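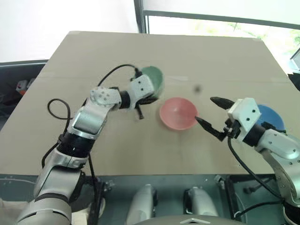
Pink, green and blue bowls on cardboard.

wostano-tableware

README, last touched in October

List of secondhand kitchen and table stuff, typed up from shop listings. One row per listing. Made it for a price comparison, kept going after that.

What's in it

listings.csv - 1000 rows, the main file
shops.csv - one row per shop, short
colors.txt - color words as the shops wrote them, plus my merged version
dropped.csv - 223 rows I took out, mostly duplicates. Kept in case I got it wrong

Columns in listings.csv

id, shop, item, color, material, diameter_cm, price, condition, note

diameter_cm is blank for anything not round. Don't fill with zero, it breaks the averages (did that once). Price is per piece. Sets are divided out, so you get odd cents.

Sources

Etura, Bakker and Dadton, plus a few one-off sellers lumped under "other". Etura gives the best measurements. Bakker rounds everything up to the next whole cm. Dadton has no material field at all so material there is read from the title, treat as a guess.

Known problems

- 404 rows have no condition. Not the error code, thats really the count
- "teal" went to green in some rows and blue in others. Fix pending
- bowl vs dish is a mess. Went with whatever the seller said
- 22 rows have a price in the note column insted of the price column
- commas inside quotes, so use a real csv reader

Updating

Run merge.py, then check.py. check.py complains about blank diameters, ignore that. New rows go in on Wednesday, usually.

License

Use it for whatever. Mention Wostano if you publish. Listing titles belong to the shops so please dont repost those in bulk.

To do: lids, split cups from mugs, redo colors.txt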